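白い壁を塗る前に 話すためのメモ
2019年1月5日 ドゥセット（Doucette）会館・二階の部屋

シェア 400

出だし。あいさつは短く。正月明けに集まってくれてうれしい、をちゃんと言う。去年の12月に廊下を塗ったばかりで、まだ爪の際に塗料が残っている話から入る（手を見せる）。

最初の問いかけ。「おうちの白い壁、何色ですか？」
たぶん笑いが起きる。待つ。ここで急がない。白は白でしょう、という顔の人が多いはずなので、色見本の束を配る。Lekariの店で分けてもらった白だけの束、全部で50枚。前の列から回してもらう。黄みの白、青みの白、緑がほんの少し入った白、赤みの白。一枚ずつ見ると全部ただの「白」なのに、隣に並べた瞬間にばらばらの色になる。これが本当に面白くて、わたしはこれだけで一晩過ごせます！

※束が後ろまで回るのに時間がかかる。回している間に次を話し始めてよい。

■白の素になるもの
昔の白は漆喰、胡粉、鉛白。漆喰は石灰、胡粉は貝殻。鉛白は毒があるので今は住まいの壁には使わない。今の塗料でよく使われるのは酸化チタン。これがとにかくよく光をはね返す。そこへ黄土や黒や青をほんのひとたらし入れて、あの何十種類もの白ができる。
調色のところは実演したいけれど、部屋の床が絨毯なので今回はやらない。代わりに、牛乳に紅茶を一滴落としたときの話をする。あれぐらいの量で、もう「白」の名前が変わってしまう。
（質問が出たら：顔料の粒の大きさの話は長くなるので休憩のときに）

■光の向き
今日いちばん話したいところ。ゆっくり。
北向きの部屋は、空からの青っぽい光が主役になる。晴れた日の北の部屋に青みの白を塗ると、冬はかなり寒々しい。わたしは最初の家でこれをやりました。Gomovという名前の、カタログでは雪みたいにきれいな白で、塗り終わった翌朝に部屋へ入ったら冷蔵庫の中にいるみたいで（家族は誰も何も言わなかった。それがまたつらい）。結局その冬のうちに塗り直した。
南向きは逆で、昼間は黄みの光がたっぷり入るから、クリームがかった白を塗ると午後には卵色になる。それが好きな人もいます。わたしは台所なら好き。寝室だとちょっと落ち着かない。
東と西は一日の中で変わるのでいちばん難しい。自分がその部屋にいる時間に合わせて選ぶのがいいと思う。朝しか使わない部屋を夕方の光で決めてもしかたがない。

身ぶりを入れる：色見本を窓へ向ける、壁へ向ける、天井へ向ける。向きだけで明るさが変わるのを見てもらう。会館の窓は左手。カーテンは先に開けておくこと。

■夜のこと
昼だけで決めると夜に裏切られる。電球色の下では、どの白もいったん黄色い仲間になる。青みの白が、夜になるとちょうどいい白に見えることもある。
うちの居間はProseoのスタンドひとつで夜を過ごすので、見本を貼って、昼、夕方、スタンドだけの夜、と見比べた。いちばん人気のなかった見本が夜にすごくよくなって、家族会議がひっくり返った。この話は受けるので多めに。

■となりの色
白は周りの色をもらう。赤い絨毯の部屋の白い壁は、下のほうがほんのり桃色になる。庭の緑が近い窓辺は緑がかる。これを知らずに店へ行って「壁が緑に見えるんですが」と相談すると、お店の人も困る。壁のせいではなく芝生のせいだったりするので。
床を替える予定があるなら床が先。これは大きい声で言う。

■試し塗りのやり方（配った紙の裏に同じことが書いてある）
・壁に直接塗らず、厚紙に塗る。30センチ角。小さい見本のままだと、壁になったときの濃さが想像できない。
・二度塗りして、ふちまできちんと塗る。
・候補は多くても5色。それ以上あると目がくたびれて、最後はみんな同じに見えてくる。
・部屋のすみ、窓の横、窓の向かい。この三か所に順に立てる。
・古い壁の色の上に重ねて見ない。うしろに大きな白い紙を一枚はさむ。
・つや消しとつやありは別の色だと思って試す。

つやの話をここで足す。つやありは窓や照明が映り込むので、そこだけ白く飛ぶ。つや消しは光が散って、面の明るさがゆるやかに移っていく。壁で見るより、横になった平らな面のほうが分かりやすい。

（スライド送る）

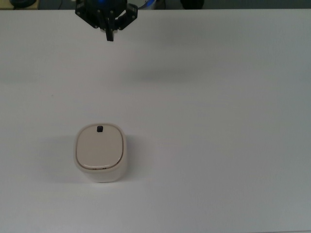
Natnael Demissieさんからは、そこまで見比べても家具を入れたら全部忘れてしまうのではないか、と言われました。半分はその通りだと思います！　ソファが入れば目はソファへ行く。でも忘れられるのは、うまくいった白だからでもあるんです。合っていない白は、毎朝ちゃんと思い出します。冷蔵庫の部屋のわたしが証人です。

そのあとスライドへ戻って、天板の白がひとつの色でも、左や真ん中は明るいオフホワイト、右下のほうは少し冷たいグレー寄りに見えることを言う。つやのない面で、光もむらなく当たっているように見えて、それでもこのくらいは動く。壁一面ならもっと動く。ここは長く引っぱらない。すぐ次へ。

■天井はどうするか
よく聞かれるので先に言ってしまう。壁と同じ白でかまわない。天井は上を向いた光をあまり受けないので、同じ塗料でも壁より一段暗く見える部屋が多い。気になる人は、天井だけ明るめの白にする。低い天井の部屋なら、壁と天井の境目を塗り分けないほうがのびのびする。回り縁があるおうちは縁の色も忘れずに。わたしは忘れて、縁だけ古い象牙色のまま二年暮らした。

■終わりのほう
色見本の束を回収する。抜けがあっても気にしない（気に入った一枚を持って帰る人が毎回いて、それはそれでうれしい）。
宿題をひとつ。今夜、家に帰ったら、コピー用紙を一枚持って壁に当ててみてください。紙より黄色いか、青いか、灰色か。廊下と居間で違うかもしれない。同じ缶で塗った壁でも、玄関側と奥で違って見えたら、その話をぜひ聞かせてほしい。
質問の時間。漆喰の話が出たら、道具箱から鏝を出す。

コメント

みどりのたぬき
コピー用紙、やりました。真っ白だと思っていた洗面所が見事に黄色くてびっくり。タイルは青いので、よけいに目立っていたみたいです。

南側二階
床が先、はもっと早く聞きたかったです。先月壁を塗り終えて、来月に床を張り替えます……。

kawabe
つやの話で質問です。台所の壁は拭き掃除をしたいのでつやありにしたいのですが、三分つやくらいでも映り込みは気になりますか。

ゆう
回り縁を忘れて二年、うちは六年目です。もう塗りません。

最近の記事
・刷毛の洗い方、しまい方
・漆喰の壁にカレンダーを掛ける
・Lekariの見本帳で選ぶ灰色
・冬の塗装と換気のこと
・古い障子の桟を白くする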